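Kylie Katene
Right, kettle's on, so here goes with the thread I promised some of you about iron tablets. Get comfy, because I do go on a bit and I've given up pretending otherwise.

Back in April I was tired in a way that sleep did nothing for. I'd go up the stairs at work with the post and have to stand at the top pretending to read the noticeboard. I put it down to being busy, then to the weather, then to my age (my sister's suggestion, thank you very much).

It was the pharmacist in Midlow who asked whether I'd had a blood test lately. I'd only gone in for plasters! She said it quite gently while she was bagging them up, and I rang the surgery from the car park before I could talk myself out of it.

The long and short of it was low iron. My ferritin came back at 14, and the doctor said that would go a fair way towards explaining the stairs. Ferritin is your iron stores, by the way, the stuff in the cupboard, so you can be running short before you're properly anaemic. I had no idea there was a difference.

I'll say now, before anybody goes rushing off to the chemist, please get the test first. Too much iron isn't good for you, and some people hold on to it without knowing. A tablet is still a tablet even when it's sitting on the shelf next to the bubble bath.

(And if there are little ones about, keep iron well out of reach. It can make a small child very poorly indeed, and some of the tablets look just like sweets. Ours live on top of the wardrobe.)

So, the tablets. The first lot did not agree with me. I won't go into detail at this hour but let's say I got through a lot of prunes. I very nearly packed it in after a fortnight and went back to being tired, which seemed at the time like the easier option.

What I should have done straight away was ring up and ask. When I did, the doctor moved me to one every other day, and my stomach has been a good deal happier for it. She explained that for some people the body takes up iron a bit better with a gap in between. That's what suited me, and she may well tell you something different.

Then there's the tea. Oh, the tea. I was swallowing my tablet every morning with a great big mug of it, and tea gets in the way of iron something rotten. Coffee does too, and milk. I'd been doing that for weeks, feeling very pleased with myself for remembering the tablet at all.

Now I have it when I get up, with a small glass of orange juice, and the tea has to wait an hour. It's a long hour. I've taken to emptying the dishwasher and doing a bit of ironing (yes, yes, very funny, my son has already been there).

Someone at my walking group over in Jutlow swears by a bottle of liquid iron, and it does go down more easily, though she says to use a straw as it can stain your teeth. Someone else there had been taking a multivitamin and thinking it was the same thing. Have a look at the back of yours, because mine had hardly any iron in it.

While we're on labels, can I have a small moan? I spent a whole bus journey trying to read one of them. There's the weight of the tablet and then there's the weight of the iron that's in it, and they're two quite different numbers. It's the second you want, and it's often in the smaller print.

And the vitamin C I had in the cupboard was 2,000 mg a day if you followed the label, when a glass of juice or a few strawberries would have done me perfectly well. I looked it up afterwards and more than 1,000 a day can upset your tummy. As if mine needed any help!

Food-wise I've not done anything clever. Lentils in the mince, a bit more red meat than I used to have, tinned sardines on toast on a Sunday night. Fortified cereal counts too, so do check the box. I was eating plenty of spinach and feeling virtuous, but you don't get nearly as much out of it as Popeye led us to believe.

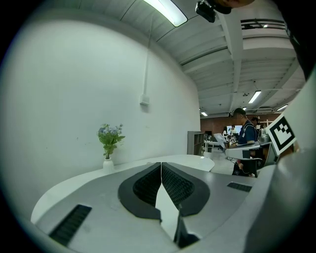 Peppers are my other new thing. A bit of raw red pepper next to the lentils gives you your vitamin C in the same meal, and it helps you take up more of the iron from the beans and greens. My friend Xiao put me on to that one and she also does a lovely dressing with sesame and lemon that I'll ask her to write down for me.

A few of you have asked how long it took. I'd love to say a week, but it was more like two months before I noticed. I was carrying shopping in from the car and chatting on the phone, and I realised I wasn't puffing. I had to put the bags down and tell whoever was on the phone (it was the gas company, they were very nice about it).

I had another blood test and the number's gone up nicely, though the doctor wants me to carry on for a while to fill the stores back up. Apparently a lot of people stop the minute they feel better and end up back where they started. I can quite see how, as I had my hand on the bin lid myself.

We also had a little chat about why it was low to begin with, and that's worth asking about. Heavy periods in my case, but there can be other reasons and they do want looking into, especially if you're a bit older or you're a chap.

Anyway, my tea hour is up and I'm going to have the biggest mug in the house. If you've found a tablet that's kind on the stomach, pop it underneath for the others, and do say whether you had it with food or without. I'll come back this evening and read them all, once I've fetched the washing in.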